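Teaching a delivery robot where the pavement ends

The planner had passed every unit test when it was first put on a simulated street, and it spent its first morning there stuck behind a shadow. The software, developed by Wenow for low-speed pavement vehicles, was treating a dark patch at the foot of a wall as a hole. The stereo depth estimate was poor in that region, the semantic layer called it "unknown", and the cost function did what it had been written to do with unknown ground beside a building: it multiplied the cost until no path through the area was worth taking.

Faults of this kind are why Wenow moved most of its regression work into rendered environments. The vehicle it is intended for, a six-wheeled carrier, is due to begin supervised trials in Cultham in June. Until then the navigation stack is exercised in Sandberg, an in-house tool that wraps a game-quality renderer, a physics engine and a replay system behind a single scripting interface.

The stack itself is conventional in outline. Camera images go to a segmentation network that labels each pixel as one of 12 classes, among them pavement, road, kerb, street furniture and drain. Labels are projected on to a local height map, which is fused over time and passed to the planner as a cost grid. The planner samples candidate arcs, scores them, and hands the best to a tracking controller. A separate supervisor can stop the vehicle if the layers disagree.

Most of the difficulty lies in the projection step. A label that is correct in the image can land in the wrong cell of the grid if the pitch estimate is slightly out, and the error grows with distance. On a wide pavement this matters little. Next to a kerb it decides whether the robot believes it has room to pass.

Kerbs have therefore had more attention than any other feature. In a height map a kerb seen from above is a small downward step, and from a low camera the step face is hidden. The vehicle sees the top edge, then the road surface beyond it, with a gap in between where there is no measurement at all. Early versions of the fusion code filled the gap by interpolation, which turned the kerb into a gentle ramp. The planner was content to drive down it.

The current version leaves the gap empty and marks its boundary. Where the segmentation network reports a kerb on the near side and road on the far side, the cells between them are classed as a drop, whatever the height values suggest. Where the two sources conflict, the cell takes the higher cost. The rule is crude, and it makes the vehicle reluctant to use some dropped kerbs, but it removed the ramp problem in all the scenes where it had been recorded.

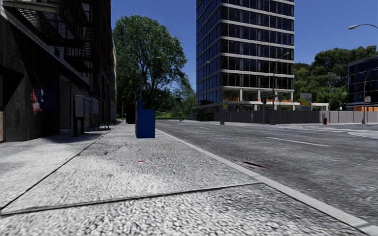
A simulated street in Sandberg, with pavement joints, a kerb and roadside drain, and street furniture near the building.

Ground texture caused a different set of faults. The speckled concrete used in the city scenes is hard on block-matching stereo, which finds plausible matches in the wrong places and returns a surface with shallow pits in it. Joints between slabs produce long, thin responses that the obstacle detector used to read as wires or low kerbs. The team first tried to suppress these with a median filter. That worked on the joints and also removed thin posts at range, so it was withdrawn.

The replacement works on persistence. A thin feature is held as a candidate until it has been seen from several positions, and its height is estimated from all of them together. A joint stays at ground level as the vehicle approaches. A post does not. The cost is a delay of four frames before a thin obstacle is confirmed, and the speed limit in cluttered areas was lowered to allow for it.

Street furniture close to a wall is handled by a further rule. Boxes, benches and similar objects tend to hide one another, and the space behind the first is often reported as free simply because nothing has been measured there. The grid now keeps a visibility count for each cell. A cell that has never been in view cannot be classed as free, and a path that crosses one is allowed only at walking pace or below.

Sandberg runs these cases as scripted scenarios. Each has a fixed map, a start pose, a goal and a set of assertions about what the vehicle must and must not do. Sun angle, surface texture and camera exposure are then varied by the tool. The present suite holds 790 scenarios, and a change to perception or planning cannot be merged until the full set has run overnight. Failures are written out as replay files, which open at the first violated assertion with the cost grid drawn over the camera view.

The overlay has proved more useful than the pass rate. A scenario can pass for poor reasons, such as a phantom obstacle that pushes the vehicle away from a real one, and the score gives no sign of it. Engineers are asked to open a sample of passing runs with each merge and compare the grid with the ground-truth labels supplied by the renderer. The shadow fault was understood in this way. The depth error was real, but the larger fault was that "unknown" carried the same cost whether or not the surrounding cells were well measured. Unknown cells enclosed by confirmed ground now take a lower penalty, and the vehicle slows instead of stopping.

Rendered streets have limits that the company's test notes set out plainly. Surfaces are cleaner than real ones, lens dirt is modelled by a small set of masks, and the depth noise is drawn from a fitted distribution that underestimates the worst cases. Results on friction are not used at all. For these the team relies on logs from a test yard at Rododton, where the same assertions are run against recorded data.

Agreement between the two is checked by rebuilding selected yard courses in the simulator and comparing the cost grids cell by cell. Kerb position agrees well. Drain openings do not: the real stereo camera returns scattered points from inside the opening, while the simulated one returns a clean void. The drain class is consequently trained on mixed data, and its cost has been set high enough that the planner gives any detected opening a full wheel's width of clearance. Work on a better noise model for recessed surfaces is in progress, with the revised model to be added to the overnight suite before the Cultham trials.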